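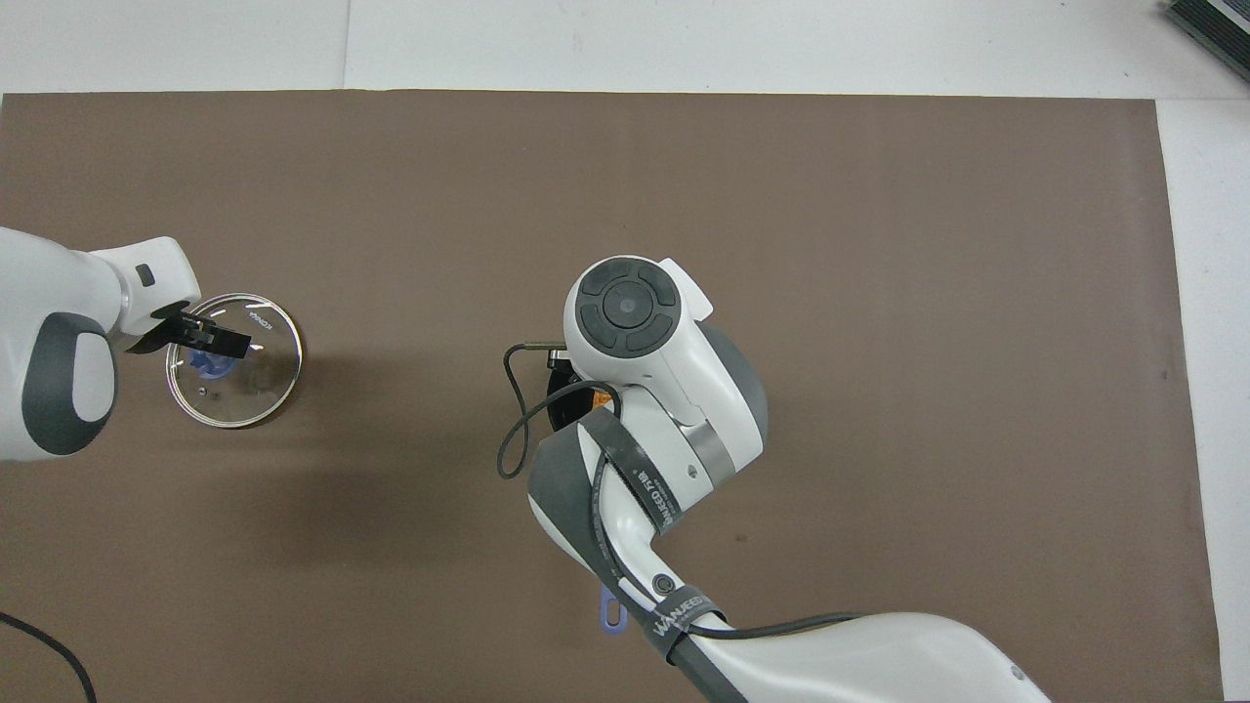

## 4. Teaching the lid task by hand

Use this section to record demonstrations on the two-arm Trastlow cell with Juvulora 3.1 or later. The operator guides both arms through the task once per recording. Read section 2 (stopping the arms) first.

### 4.1 Before you start

1. Lay the brown mat on the table and smooth out any raised corners.
2. Check the cables on both arms. A loop needs enough slack for the wrist to turn, but it must not catch on the gripper.
3. Set the lid down flat with its knob up.
4. Put the saucepan near the centre of the mat with its handle pointing to the back of the table.
5. Open a new session in Juvulora and set the episode limit to 476.

> **Caution:** Keep your fingers clear of the elbow joints in hand-guide mode. The arms are light to push but can still pinch.

### 4.2 Recording

1. Select **Hand guide** for both arms. Wait 5 seconds before touching either one.
2. Bring the left gripper over the lid and close it on the knob. Grip the knob only, never the glass.
3. Raise the lid a little off the mat. A slight tilt is fine.
4. With the right gripper, pick up the small orange-yellow object and hold it beside the pan with the fingers pointing down. 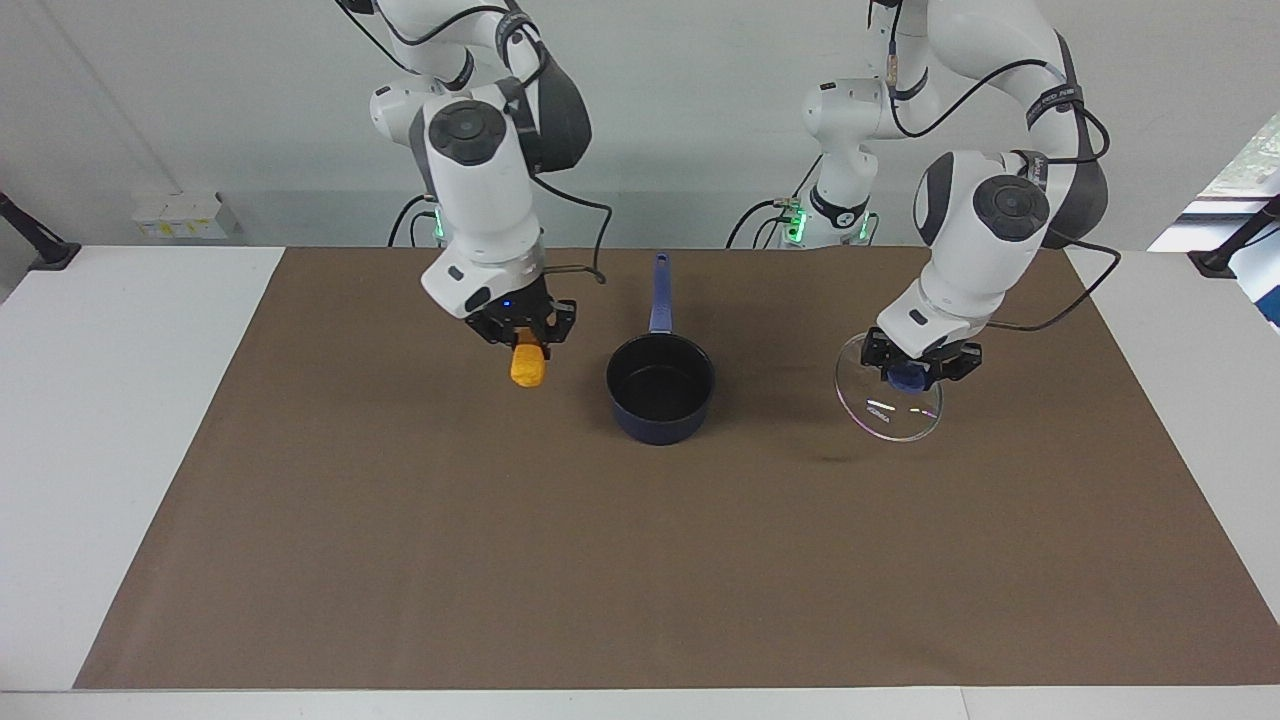 5. Move the right gripper over the pan, lower it and open the fingers.
6. Back the right arm away until it is clear of the rim.
7. Bring the lid over the pan, level it and set it down. Open the left gripper.
8. Press **Save episode**. If you bumped the pan or dropped anything, press **Discard** and reset the table.

**Note:** "Left" and "right" always mean the robot's own left and right. Seen from the front of the table, they are reversed.

**Note:** Pauses longer than 3000 ms are trimmed on export. To keep them, turn off **Trim idle** in the Cui export panel.

### 4.3 If the lid slips

Open the gripper, set the lid back on the mat and start a new episode. Do not raise the grip force above 4000 on the Drorkine scale for glass parts.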